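Weltilach Court Residents' Association
Minutes of the January meeting, held in the ground floor lounge at 7:00 p.m.

Chair: Ghazala Bukhari
Minutes: Adeel Cheema
Apologies: the Michailidis household

1. Previous minutes
Approved with one correction. The bike room key deposit is $20, not $40.

2. Heating
Trostovley serviced the boiler and replaced a valve. The invoice came to $347 and has been paid. Two apartments on the top floor still report cold bedrooms in the morning. Ghazala will ask for a second visit — the first is under warranty.

3. Battery recycling
The collection box by the mailboxes will be emptied once a month. It takes household batteries only. Car batteries and paint cans have been left beside it and will go back to their owners if they can be found. Residents are asked to tape the ends of any 9-volt battery before dropping it in. 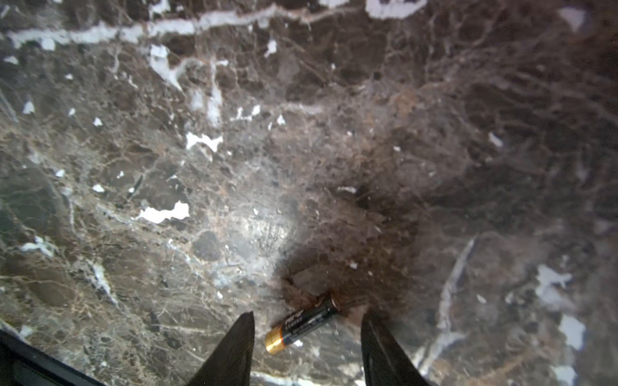
AA batteries are accepted.

Adeel will put a new label on the box in larger print.

4. Lobby repairs
Tradham quoted $1,805 to patch and repaint the lobby ceiling and the wall by the elevator. One resident thought this was high and asked for a second quote. Agreed to get one before the next meeting. The work would take three days and the side entrance would be used during that time.
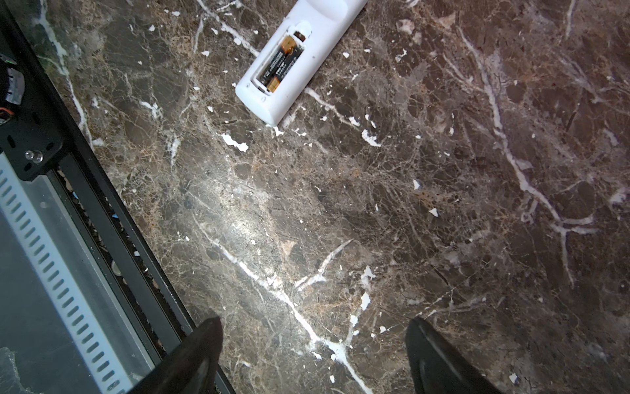
If the second quote is no lower, Tradham will be booked without a further vote. The color stays the same.

5. Parking
Visitors are still using the numbered spaces overnight. A reminder will go out with the next newsletter. A proposal to tow was discussed and dropped.

6. Any other business
The laundry room light has been flickering. Adeel to replace the tube.
A request for a later start time was turned down — most people prefer 7:00 p.m.

The meeting closed at 8:25 p.m. Next meeting in February, same room.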